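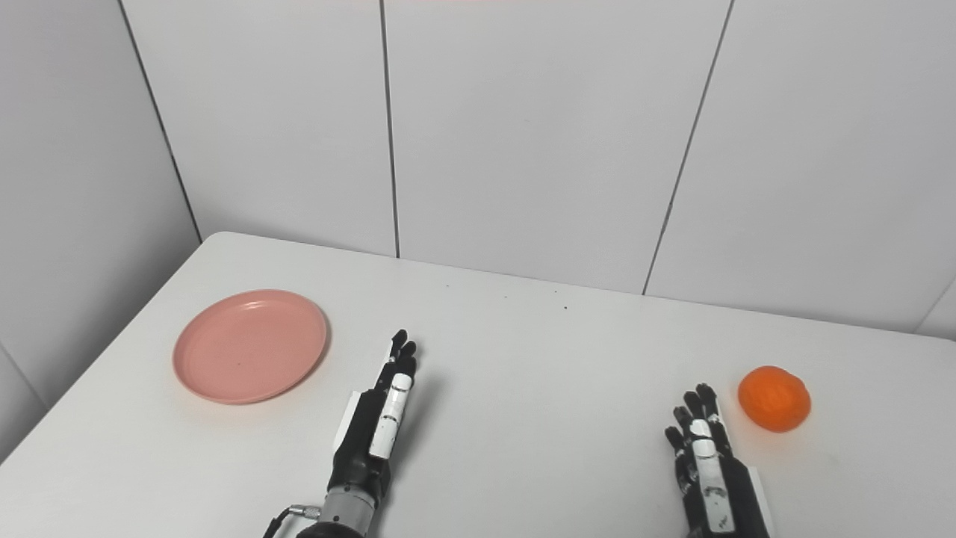

2 min read

13/08/2018, workshop notebook

Right, the break table. I said I'd write up what we're keeping on it and what's going back in the cupboard, so this is me doing it before I forget (again).

The white folding table stays against the panelled wall. I did try it in the middle of the floor on paper and it eats all the walking space, so no. I love the rounded corners, my hip loves them even more after years of the old square one at Kuvthorpe!

Plates. I've been going back and forth on these for ages. The pink one wins for me, it's a lovely faded salmon colour and a mandarin looks properly cheerful next to it. It's plastic and shallow, with a little raised rim, so fine for fruit or a biscuit and hopeless for soup. Can whoever does the next Kindano order see if they still do them? I'd like 6, all the same pink if we can get it. The budget line is 767 and it has to cover the kettle too, so let's not go mad. Oh, and there's a tiny dark speck on the plate, near the middle. Haven't decided if it's a mark or a crumb. Will try it with a damp cloth first and a drop of washing-up liquid after that. 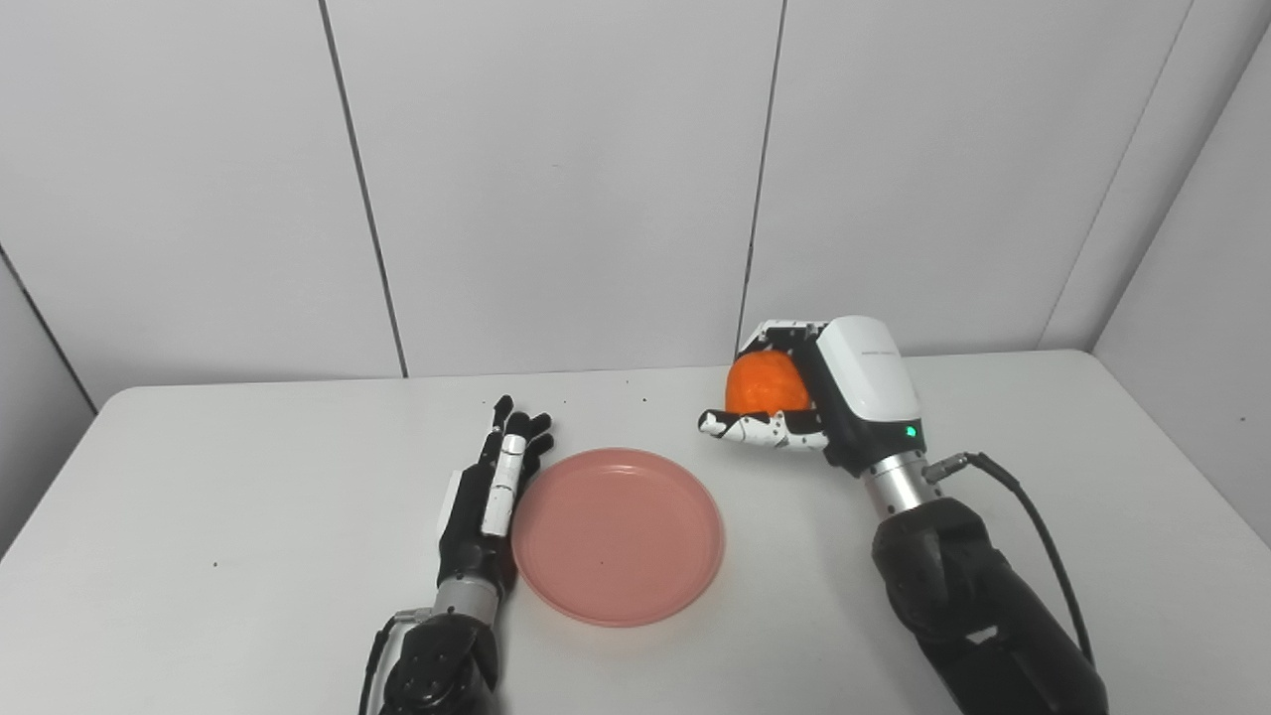 Mandarin in hand, pink plate, white table.

Fruit next. Mandarins please, and not those enormous oranges we had in the spring that needed a knife and half a roll of kitchen paper. Peel goes on the plate and then in the food bin, NOT left on the table.

The tabletop wants a wipe as well, I can see three little dark specks on it, mostly towards the back. White shows everything, I know, I know, I was the one who wanted white.

Other bits:
Urnex tablets for the coffee machine, we're down to the last couple.
Aaltonen shelf still not up, brackets are in my drawer, needs 50 mm screws.
Kettle to be looked at in September when the new budget starts.

Off to find a clean cloth.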